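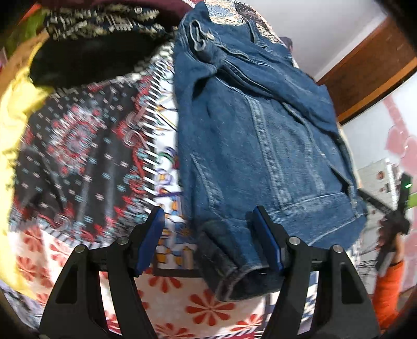
Denim cuff between the blue pads, with the rest of the laundry pile underneath.

Gripper jams and pinches when sorting laundry: what to check

Filed under: Workshop and household tips

We use hand-held grippers for the laundry work at Grendivness, two to a person, and most of the faults we get come from cloth. Hard objects hardly ever cause bother. Cloth gets into places it shouldn't, and denim is the worst of it.

The fault that prompted this page happened in March. A jacket cuff was picked up at the fold and the fingers closed on it as usual, but when the trigger was let go the fingers stayed shut. The person holding it pulled. The cuff had worked down past the pads and a bit of hem was caught in the linkage, and pulling only drew it in further. One finger came out of line, the cuff tore at the stitching, and the person had a nasty pinch on the thumb from reaching in with the other hand while the trigger was half pressed. No lasting harm, but it was a sore thumb for 8 days and it could have been avoided.

If the fingers won't open

Stop pulling. Put the whole gripper down on the pile so the weight of the garment is off it. A wet towel or a heavy jacket hanging from the fingers will keep the jam tight however much you wiggle it.

Take your hand right off the trigger. Then turn the gripper over and look where the cloth has gone. It is nearly always in one of three places: between a pad and the finger it is stuck to, through the hollow in the side of a finger, or round one of the pivot bolts.

Push the cloth back the way it went in. Use a blunt stick, such as the handle of a wooden spoon. Don't use scissors or a screwdriver, and don't use your fingers. The gap by the crossbar looks wide enough for a fingertip when the gripper is open and it is a good deal narrower when it shuts.

If it still won't free, slacken the pivot bolt nearest the jam by half a turn and try again. Don't take the bolt out altogether with cloth under tension – the finger can spring.

If the fingers open but the cloth slips

Check the pads first. Lint builds up on them quickly, and coloured lint is easy to miss on a blue pad after a morning of jeans. Wipe them with a damp cloth and let them dry. No fabric softener, no polish.

If they are clean and cloth still slides out, look along the edges of the pads for lifting. A lifted corner will let a thin cotton sheet slide under it, and that is how a good many jams start. Stick the corner down again or change the pad. We change ours as a pair, as one new pad against one worn pad grips crooked.

Picking up thick things

Cuffs, waistbands and collars are several layers deep, and people tend to squeeze harder to make up for it. Take hold nearer the edge, with the cloth between the pads and nothing hanging down towards the crossbar. Rolled cuffs should be held across the roll. Lift a little and look before you lift properly.

Lay buttons and buckles away from the fingers. A metal jacket button jammed in a finger at Evisel last year and bent the pivot, and that one couldn't be put right on the bench.

Fringes, loose knits and anything with a drawstring are best turned in on themselves first. Long threads wind round the bolts a bit at a time and you don't notice until the movement goes stiff.

Working with two grippers

Keep the tips apart when you aren't using both. We had a sheet caught in both at once, pulled from either side, and it went with a loud rip. If one side jams, put the other gripper down before you do anything else. Roll your sleeves up or wear tight cuffs. A loose sleeve is just another piece of cloth as far as the fingers are concerned.

Every 30 loads

Brush out the linkage with an old toothbrush.

Check all the pivot bolts by hand for looseness. Tighten until the play has gone and no further.

Open and shut the fingers with nothing between them. They should meet evenly and come apart without help.

Write down any jam, even a small one, with the kind of cloth. Our log had 306 entries at the last look, and the jams were mostly denim and towelling.

Replacement pads are kept in the Suvuver drawer, part 1254. Put the old ones in the bin and not back in the packet.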